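Looking After Church Linens and Brass at Home

Posted 19/10/2023 in Household Tips

If you are on the rota to take the altar linen home, the job is mostly ordinary washing with a few extra habits. The notes below cover linen, candle wax, brass and hymn books. They come from doing the job for a small parish and getting several things wrong at the start.

Sorting the linen

Keep church linen apart from the household wash. Purificators, lavabo towels and corporals can go together, but anything with coloured embroidery should be washed alone the first time. Red thread is the worst for running. Test it by pressing a damp white cloth on the back of the stitching for a minute.

In many churches the purificators and corporals are rinsed once by hand before they go near a machine, and the rinsing water is poured on the ground outside or down a piscina. Ask what your own church does. Use a clean bowl that is kept for this and nothing else.

Wine stains

Rinse in cold water as soon as you get in. Hot water sets the stain. If it has dried, soak the cloth overnight in cold water with a spoonful of bicarbonate of soda, then wash as usual. Lipstick on a purificator needs a little washing-up liquid worked in with the fingers before the soak. Avoid chlorine bleach on old linen. It weakens the fibres and you will find small holes along the folds a year later.

Fabric softener is best left out too. It coats the linen, and a purificator that will not soak anything up is no use.

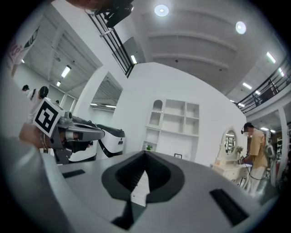
Ironing is easiest while the cloth is still damp. Roll it in a towel for ten minutes if it has dried too far. Iron on the wrong side first, then lightly on the right side. Embroidered crosses go face down on a folded bath towel so that the stitching is not flattened. Starch is a matter of taste, though a corporal holds its folds better with a little.

Fold a purificator in three lengthways, then in three across. Do it by hand and don't iron the creases in hard. A corporal is folded in three both ways with the right side inside, so that any crumbs stay in the cloth. The fair linen for the altar should be rolled on a cardboard tube covered in an old pillowcase. Carpet shops usually give the tubes away.

Candle wax

Let it harden completely. An hour in the freezer helps with anything small enough to go in. Lift off what you can with the back of a table knife, then put the cloth between two sheets of plain kitchen paper and press with a warm iron, moving to a clean patch each time. Newspaper leaves ink behind.

For wax on brass candlesticks, stand them in hot water from the tap and wipe with a soft rag. Don't scrape. If the stick is weighted or has a felt base, keep the base out of the water and use a hairdryer for the rest. Wax must not go down the sink, so tip the water outside once it has cooled and the wax has been lifted off.

Brass

Check whether it is lacquered before you reach for the polish. Lacquered brass only wants a wipe with a damp cloth and a dry one after it. Polish will take the lacquer off in patches, and then the whole piece has to be stripped.

Plain brass can be done every few weeks with a wadding polish. Use cotton gloves for the final buff and for carrying the pieces back. Get the old white polish out of lettering with a wooden cocktail stick, never a pin. Silver needs its own polish and its own cloths.

Hymn books and kneelers

Damp is the main trouble in January, when the heating goes on for one service and off again. Stand the books upright with a bit of space between them, and leave cupboard doors open for an afternoon when the building is warm. Musty books can go in a lidded box with an open dish of bicarbonate of soda for a week.

Hassocks should be hung on their hooks and kept off stone floors. Vacuum them through a piece of old net curtain so that loose wool is not pulled up. Moths like the undersides, so turn each one over when you do it.

Keep a small notebook with the linen saying what went home and what came back.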